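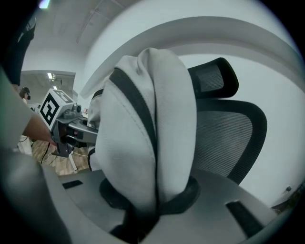 Figure 6.1. Light gray fabric cover with a seam and a dark gray band; office chair with mesh back and headrest behind.

Unit 6: Woven and Knitted Fabrics — Structure, Drape and Wear
Handout for lecture and lab section
February 27, 2003

6.1 Scope

Unit 5 ended with yarn count and twist. This unit takes yarn as given and looks at what happens when it is made into sheet material. Fiber chemistry is not repeated; see the Unit 3 handout if the difference between a staple and a filament is no longer clear. Nonwovens are held over until April.

Read the chapter on fabric geometry in the course packet before the lab. The packet uses "ends" for warp yarns and "picks" for weft yarns, and so do these notes.

6.2 Woven structures

A woven fabric has two sets of yarns crossing at right angles. The warp runs the length of the cloth and is held under tension on the loom. The weft is inserted across it. Because the warp is tensioned and the weft is not, the two sets usually differ in crimp, and the finished cloth usually stretches more across than along.

Plain weave. Each pick passes over one end and under the next. This gives the greatest number of interlacings for a given yarn spacing. The cloth is firm, resists yarn slippage, and tears relatively easily, since the yarns cannot bunch together to share the load.

Twill. Each pick floats over two or more ends, and the starting point moves by one end per row. The result is a diagonal line. A 2/1 twill has two up and one down. Fewer interlacings allow closer packing, so a twill can be made heavier than a plain weave from the same yarn.

Satin. Floats of four or more with the interlacing points spread apart so that no line forms. Smooth face, poor snag resistance.

Mesh and leno. In a leno weave, pairs of warp yarns twist around each other between picks. The twist locks the weft in place and lets the maker leave large open spaces without slippage. Much of the mesh sold for seating is made from monofilament, woven or knitted, and stretched on a rigid surround. Its behavior under load depends on the pre-tension as much as on the yarn.

6.3 Knitted structures

Knits are made of loops. In a weft knit, one yarn travels across the fabric and forms a row (course) of loops. In a warp knit, each needle has its own yarn and the loops zigzag up the cloth. Weft knits stretch more and will run if a loop breaks. Warp knits are more stable.

The loop can change shape before the yarn itself is strained. A knit therefore has a long, soft first region on its load-extension curve, followed by a much stiffer region once the loops have straightened. Students often report the slope of the first region as the modulus of the yarn. It is a property of the structure and should be labeled that way in lab reports.

6.4 Drape and wrinkling

Drape is the way a fabric hangs under its own weight. Two quantities control most of it:

Bending stiffness: resistance to curving in one direction.
Shear stiffness: resistance to the change of angle between warp and weft.

Paper and cloth can have similar bending stiffness, but paper has very high shear stiffness and cannot form a double curve without creasing. Cloth shears, so it can follow a rounded form. Where the shear limit (the locking angle) is reached, the excess material buckles out of plane and a fold appears. Folds collect where a cover is gathered over a crown or pulled past a corner. A seam adds local stiffness, and nearby folds tend to run along it or stop at it.

The drape coefficient is found by hanging a circular specimen over a smaller disk and measuring the shadow it casts:

DC = (As - Ad) / (Af - Ad) x 100

where As is the shadow area, Ad the area of the support disk, and Af the area of the flat specimen. A limp fabric gives a low value. Our stiffest reference cloth, the resin-finished Pandham canvas, gives 92 percent. Condition all specimens overnight before testing; cotton results shift noticeably with humidity.

6.5 Abrasion

Wear in use is a mixture of flat abrasion, edge abrasion and flexing. Laboratory testers isolate one of these, usually the first. A disk of fabric is rubbed against a standard abradant under fixed pressure, and the specimen is inspected at intervals. The end point must be stated in advance. Common choices are first yarn break, a hole of given size, or a given loss of mass.

Inspect every 2,000 rubs. Do not brush the specimen between inspections — loose fiber left in place is part of the result, and removing it changes the friction for the next interval.

Pilling is recorded separately. Pills form when loose fiber ends tangle into balls, and they stay on the surface if the anchoring fibers are strong. A polyester blend may pill badly while losing almost no mass. A weak wool sheds its pills and looks better for it, at the cost of thickness.

6.6 Worked problem

A cotton plain weave has 70 ends per inch and 70 picks per inch. The cloth is cut to a strip one inch wide in the warp direction. Each end breaks at 0.5 lb when tested alone. Estimate the strip strength.

Simple sum: 70 x 0.5 = 35 lb.

The measured value may fall on either side of this. Yarns do not all break at the same extension, which lowers it. Pressure at the crossings grips the fibers in a spun yarn and raises it. For tight plain weaves the second effect is often the larger one. Report the ratio of measured to summed strength as the fabric assistance factor.

6.7 Lab assignment

Work in pairs at the Natilstead annex. Each pair receives the Amar twill and the Ionescu warp knit. For each fabric:

Identify the lengthwise direction and mark it before cutting.
Count yarns (or wales and courses) per inch in five places.
Measure the drape coefficient, face up and face down.
Run the strip test in both directions.

Plot load against extension with both directions on one set of axes. Give units. Reports without the specimen direction marked on each curve will be returned ungraded.

6.8 Terms to know

crimp, float, locking angle, leno, course, wale, pre-tension, drape coefficient, pilling, fabric assistance factor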